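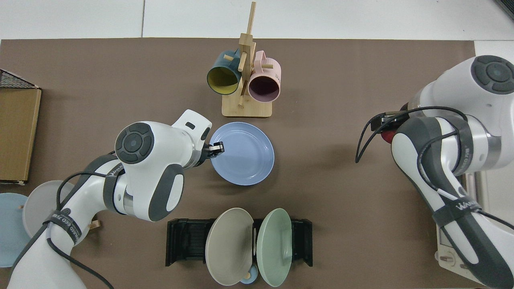 Plate by its left rim, mug tree behind.

October 2018, turret drive notes, Stalter mount

Good session, writing it down before I lose the details. The slew motor on the Stalter mount finally holds its line when we step the azimuth command, and wow, what a difference from last month! The old controller would overshoot, hunt back, overshoot again. With the new gains from the Skultell drive box it goes over, settles, stays put. I ran it 9 times in each direction and the traces lie right on top of each other.

Setup, for whoever picks this up:
dummy barrels fitted, no feed system, full ballast in the ammo bins
target track played from file, same crossing drone profile as before
supply at 700 V, limiter on
elevation locked for the first set, free for the second

With elevation free there is still a small nod when the turret stops hard. I think it's the trunnion bearing preload and not the software, but I want to see it with the stiffer shims before I say so in front of the Pirnavora people. They sent us the track files and they'll ask.
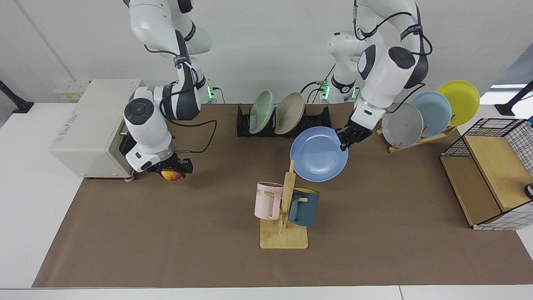 The other nice surprise was the radar handover. Cozma's interface card used to drop a message now and then, and the mount would coast on old data. Moved the cable shield to the chassis ground at the turret end only, and I got through 42 handovers without a single dropout. So pleased with this one. That fault has been chewing on us since the summer and I was already sketching a whole new card.

Still open:
The encoder cover rubs at full depression. You can hear it. Needs filing or a thinner gasket.
Slip ring temperature. Didn't log it, forgot to plug in the thermocouple (again).
Brake release is slow from a cold start, 3 tries to get a clean one this morning, fine after that.

Next I'd love to run two tracks at once and let the mount switch between them, near target first. The code is in there already, just switched off. If the shims show up in time we can do that and the nod check in one go, and then November is free for the trailer version. Gains are saved on the bench machine under the mount name, please don't overwrite them!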